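How does a robot learn to pick things up?

Think about how you learned to pick up a cup. You probably don't remember, but you grabbed, missed, dropped, spilled and grabbed again, hundreds of times. A robot has to practise too, and part of my job at Sturwood is helping it collect all that practice.

We call each go an "example". The arm reaches into a box, tries to get hold of something, and the computer saves what happened: where the arm went, what the camera saw, and whether the thing came up or stayed put. Then we do it again. And again! Our project is called Trundance, and so far we have saved 2,819 examples. The first 1,000 were very slow going, I can tell you.

The sides of our box slope inwards at the bottom, so things that roll away tend to slide back to where the arm can reach them. I like using a mixture of things – hard ones, squashy ones, ones that roll – so the robot doesn't get used to only one shape.

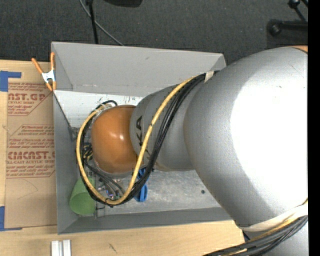
One reader of this page, Flillau, wrote in to ask why we keep the goes where the robot misses, and whether it wouldn't learn bad habits from them. Good question! We do keep them, but each one gets a label that says "miss". If you only ever saw goals and never a ball flying over the bar, you'd have a hard time working out what makes a good kick. Of our examples, 2,190 are misses, so our robot has plenty to study.

When we have a big enough pile, the computer looks for patterns in it. Maybe coming at a cup from the side works better than coming from the top. It then makes a guess about something it hasn't met before, and we save that go as well.

Tomorrow I've got 41 new objects to try, and I'm starting with the sponges.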